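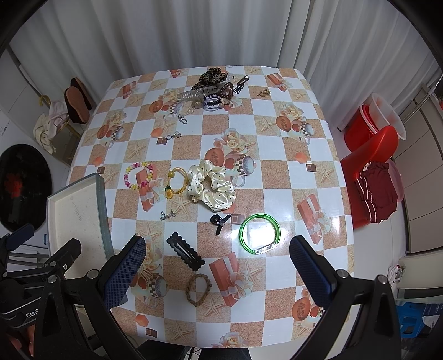
Cahier d'atelier - teinture et nuançage
20 juin 2018

Reprise des essais d'indigo sur coton, cuve n° 2. La cuve de mars est abandonnée, je n'y reviens pas : elle avait viré au gris sur les bords et l'odeur était devenue franchement mauvaise. Roald a vidé le fût et l'a rincé deux fois au vinaigre puis à l'eau claire. Il reste un dépôt de chaux au fond, il faudra gratter.

Nouvelle cuve au fructose, montée hier soir. Proportions habituelles : une part d'indigo, deux parts de chaux éteinte, trois parts de fructose. Pigment : le sachet entamé de Varghese, il en reste assez pour une autre cuve mais pas davantage. Indigo délayé dans un bocal avec de l'eau tiède et des billes de verre, secoué jusqu'à ne plus voir de grains contre la paroi. Eau de la cuve à 45 degrés au départ, couverture autour du fût pour la nuit.

Ce matin : liquide jaune-brun sous la surface, pellicule cuivrée, fleur bleue au milieu. Le pH est à 10 au papier. Albertina préfère un peu plus haut pour le coton, mais elle admet que la bandelette est vieille. En commander. Le pH-mètre de chez Pridel ne tient plus l'étalonnage et je ne m'y fie pas.

Préparation du tissu. Quatre coupons de coton Parkton, décreusés à la cendre de soude, rincés, essorés à la main. Le coupon D n'a pas bouilli aussi longtemps que les autres parce que la plaque était prise par la colle de Divina. Je le garde quand même, il servira à voir si le décreusage compte autant qu'on le dit. Poids sec noté au crayon sur la lisière.

Bains
A - une immersion de deux minutes, oxydation à l'air dix minutes.
B - trois immersions identiques, même oxydation entre chaque.
C - six immersions.
D - trois immersions, comme B.

J'ai entré les coupons mouillés, doucement, en les tenant par deux angles. Ne pas racler le fond, la chaux remonte et fait des points clairs. C'est arrivé sur C à la quatrième immersion, j'ai lâché un coin et il a fallu aller le chercher. Traces visibles près de la lisière. À la sortie, vert acide sur tous les coupons, passage au bleu en une minute ou deux.

Résultats avant rinçage. A : bleu ciel, assez uni. B : bleu moyen, beau, une zone plus pâle à l'endroit où je tenais le tissu. C : bleu soutenu, moins foncé que prévu. L'écart entre B et C est plus faible qu'entre A et B, ce que Florencia avait annoncé. D : inégal, mouchetures sur toute la moitié gauche. Le décreusage compte, donc.

Rinçage : trois eaux claires, puis une eau vinaigrée, puis encore une eau claire. C dégorge nettement, l'eau est restée bleue jusqu'au bout. Soit les immersions étaient trop courtes, soit la cuve fatiguait vers la fin. Après le dernier bain elle tirait sur le vert bouteille, sans fleur. J'ai ajouté une cuillère de fructose, remué en cercle, couvert. À regarder demain avant de toucher à quoi que ce soit.

Solidité au frottement : pas encore faite, les coupons sèchent à l'ombre dans le couloir. Frotter à sec puis humide avec le blanc de contrôle, et garder les chiffons avec les échantillons. La dernière fois je les ai jetés et il n'y avait plus rien à montrer.

Question de Manikandan, qui voudrait passer à la cuve de 1000 litres pour la commande de Skaditz. Mon avis est que c'est trop tôt. Sur le petit fût je rattrape une erreur avec une cuillère de sucre, sur la grande il faut une journée pour voir bouger quelque chose. Il faudrait aussi régler le chauffage - la résistance marche mais chauffe d'un seul côté. Je propose d'abord une série complète sur la cuve n° 2 avec le tissu du client et pas avec le nôtre. Roald est du même avis, Manikandan demande une réponse avant la fin du mois.

Divers
- Gants longs : il ne reste qu'une paire sans trou.
- Le minuteur du fond retarde. Pour les bains j'ai pris celui de la cuisine.
- Divina a besoin de la plaque demain matin, me laisser l'après-midi pour décreuser.
- Chaux : refermer le seau ! Elle était ouverte ce matin et elle a croûté.
- La recette de cuve épinglée au mur donne encore les anciennes proportions. À remplacer.

Ajout de fin de journée. Coupon A sec : nettement plus clair que mouillé, comme toujours. J'ai agrafé un morceau de chaque coupon au dos de cette page. Pour D, le morceau vient de la moitié mouchetée. Albertina suggère de le repasser deux fois au bain sans nouveau décreusage, pour voir si les taches se comblent. Je n'y crois pas trop mais l'essai ne coûte rien, je le mets au programme avec la reprise de C en immersions de cinq minutes.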